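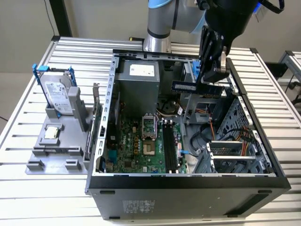
Words by Sylvie Sandhu, Tustia Lab, Ustcombe

About us

We teach robot arms to put computers together, and we love it. Memory modules, processors, hard drives, expansion cards: all the parts a person with a bit of patience can fit at a kitchen table, and which a robot finds surprisingly hard. Tustia is a small research lab on the top floor of the Arsenault building in Ustcombe, and most of us came here from other jobs (repair benches, a physics department, one bakery) because we wanted to work on machines that use their hands well.

Memory is the job we talk about most. The module has to arrive over its slot at the right angle, with the notch the right way round, and then go down evenly until both ends are home. A person does most of this by feel. You rock the thing a little, you sense that one end is lower than the other, you press. Our early robots did none of that. They looked, they moved to where they thought the slot was, and they pushed, and if they were a hair out they pushed on the plastic.

So we came up with Joretti, the method most visitors ask us about. We split each job into two stretches and let a different policy run each one. The first works from camera pictures and brings the part close. The second takes over just before contact, and leans mainly on the forces felt at the wrist. What makes it work is the handover! We used to switch at a fixed height above the board, and it was a mess, as every case sits slightly differently. Joretti learns when to switch from the demonstrations themselves, by looking for the moment when the person guiding the arm slows down and starts making tiny sideways corrections. People do this without thinking, and they are lovely and consistent about it.

We have recorded 3279 demonstrations so far, over 700 of them on memory alone. In our last full test we ran 1000 memory insertions with the case nudged to a new position before each one. The fixed-height version seated the module in a little more than half of them. Joretti did so in nearly nine out of ten, using the same demonstrations and the same arm. We were so pleased that we ran the whole lot again in December, mostly to convince ourselves, and the result held up.

It still has weak spots. Processors are a different game, as there is no slot to feel your way into and a chip has to be set down flat and gently. Cables are worse. We have a couple of ideas about cables and a drawer full of bent connectors.

A typical bench has an open tower lying on its side, with a tray next to it holding the processor and the hard drive in its blue caddy. The arm works from above. We keep the tray layout the same from bench to bench so that a policy trained on one can be tried on another before lunch. 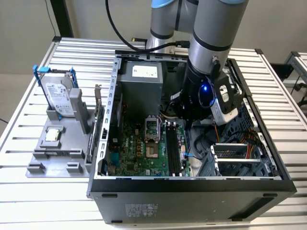
Working with us

We take on two students each year, and we are always happy to hear from people who have built or mended computers for a living. You don't need to have written any robot code. Some of our best demonstrations came from a retired repair engineer who had never touched an arm before and was quicker than all of us by teatime.

If you run a lab of your own and would like to try Joretti, write to us and we'll send the training code, the tray drawings and a long list of the things we got wrong first. School groups are welcome too, and can have a go at guiding the arm themselves.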